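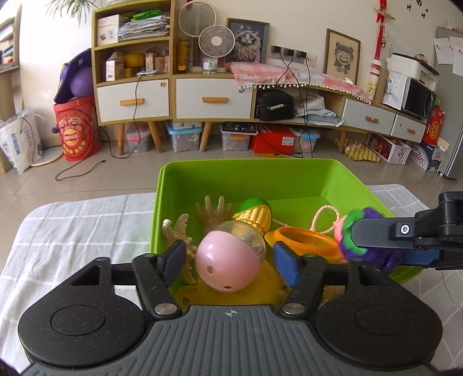

I went to the Sellberg open day in Galtley expecting to be bored by lunch, and I stayed until they started stacking the chairs. I'd driven 55 miles for it, too, so I was ready to be grumpy.

Most of the crowd went straight to the big arm in the main hall, the one that lifts an engine block and gets its own music. Fine, it's strong! So is a forklift. What got me was the side table where you could pick up a gripper, squeeze it yourself, and sort toys out of a bin. I waited 31 minutes for my turn (behind a lot of kids, all of them better at it than me) and then dropped a plastic grape three times in a row.

And I think that's the demo more companies should be running. You learn so much more from holding the thing than from watching it. Two fingers closing on something round sounds easy until your own hand is the one doing it, and you start noticing how much your skin normally does for you. I came away with way more respect for the engineers, and a lot less patience for anyone promising me a robot butler by December.

My husband says I'm being unfair to the big arm. Maybe. But we went to the Caltden show last year, and all I remember is a rope, a light show and a very long speech. I couldn't tell you one thing that machine did. Ask me about the grape and I'll talk your ear off.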